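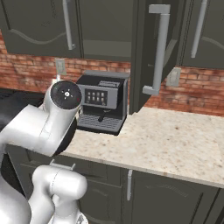

Figure 1. Simulated kitchen cell: arm wrist beside the espresso machine.

Unit 6. Budgeting for a service cell
Notes: Thịnh Đỗ. Costings checked by Danilo Quiambao.

6.1 Simulate before you order
The purchase order is the last step. The reach study comes first, in a rendered kitchen such as Figure 1, and costs staff time plus one licence. In the figure the wrist overlaps the left side of the appliance, the machine stands close to the back wall, and a cupboard door is open over the counter to its right. Each of these bears on which arm length to specify. Work out the approach path with the doors open and with them closed, and price for the worse case.

6.2 Cost headings
Use these headings in your coursework sheet:
Arm and controller
End tool – quote separately, even if the supplier bundles it
Mounting and floor work
Appliance, plus one spare
Guarding and risk assessment
Simulation licence
Commissioning labour
Contingency

For the worked case, the Plamitach quote for mounting and floor work was 1,216 pounds. Rurkach offered the same work with delivery in July, too late for the term. Commissioning was set at 40 hours and took almost 35. Do not cut the estimate on the strength of one job.

6.3 Fixed and running costs
Students often leave out running costs. The licence renews each year. Cleaning, seals and calibration go under maintenance. The Zarkska service plan covers the controller but excludes the end tool, so that line needs its own allowance.

6.4 Buttons or interface?
An appliance with a front panel of small buttons can be pressed by the arm or wired to a relay. Pressing needs tighter repeatability and a better tool. Wiring is cheaper in hardware but may void the warranty – ask in writing before you commit.

Exercise
Prepare a one-page budget for a second cell using the Lã price list. State every assumption. Hand in to Min-kyu Moon by 27/12/2025.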